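**Ticket 93 : tissu orange froissé à la sortie du bac**
Ouvert par : Embla Haugland
Statut : rouvert

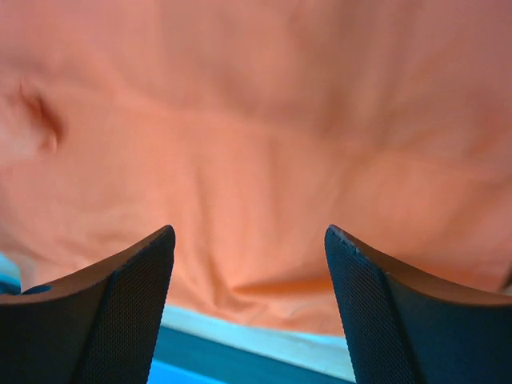 Le ticket a été clos avec la mention « pli normal, repassage inutile ». Je demande à voir. Programme Zisell, 30 degrés, 8 pièces, exactement ce que dit la fiche Tumden.

- Essorage réduit : aucun changement.
- Pliage dès la sortie : plis identiques le lendemain.
- Adoucissant Woson : ça sent bon, c'est tout.

On me répond maintenant « surcharge ». Avec 8 pièces ? Le ticket 26 disait déjà ça pour les draps. Merci de ne pas refermer sans essai.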